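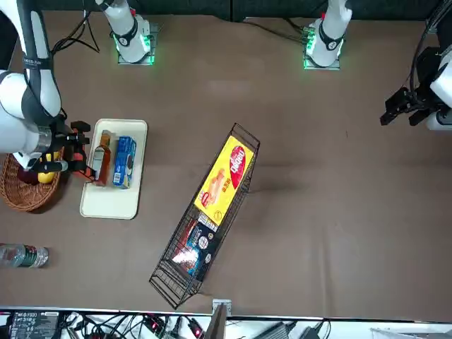

Speaker notes, open day talk, 18 July 2025
Speaker: Mikkel Østergaard, Flinell

Slide 1. Keep the welcome short. Emergency stops first, then where to stand. Visitors stay behind the floor line while the arms are powered.

Slide 2. The cell. Two arms, one shared table, ordinary groceries. We use shop packaging at its normal size and colour. Mention that the same layout ran at Zastmont in June, with 288 logged picks over the visit. Don't quote a success rate; the log is still being checked.

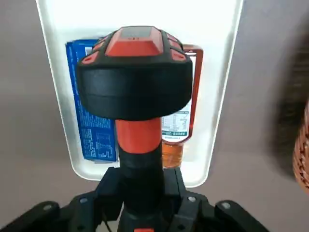
Slide 3. Grip force. Cartons crush, glass slips, fruit bruises. One force setting won't cover all three. Riis will have the force plot on the second screen. Point to the flat part of the curve and move on. If asked about sampling, the answer is 1000 readings a second at the controller, fewer in the saved file.

Slide 4. Order of work. An item is picked, moved and set down, then the arm goes back to its wait position. Pause here. People tend to ask why it's slow. The speed is capped for open days and we leave the cap on.
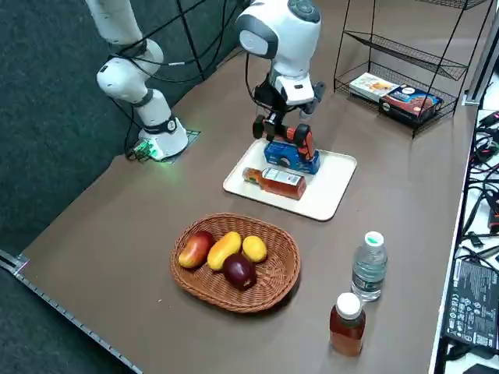 Slide 5. Shared space. Both arms can reach the middle of the table, so the planner books that area for one arm at a time. Skoletti asked last time what happens if both want it. The second one waits. After 7 seconds it gives up and replans.

Slide 6. Live run. Say "starting" out loud before pressing anything. Allow 6 minutes, including one restart. No talking over the first pick. 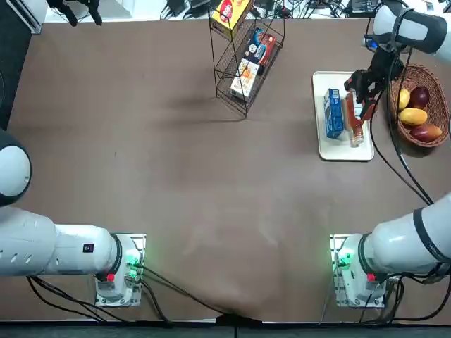
Right gripper closed on the red bottle, over the tray.

Slide 7. Questions. Repeat each one for the back row. Pricing goes to the front desk. Power down both arms before anyone is let up to the table.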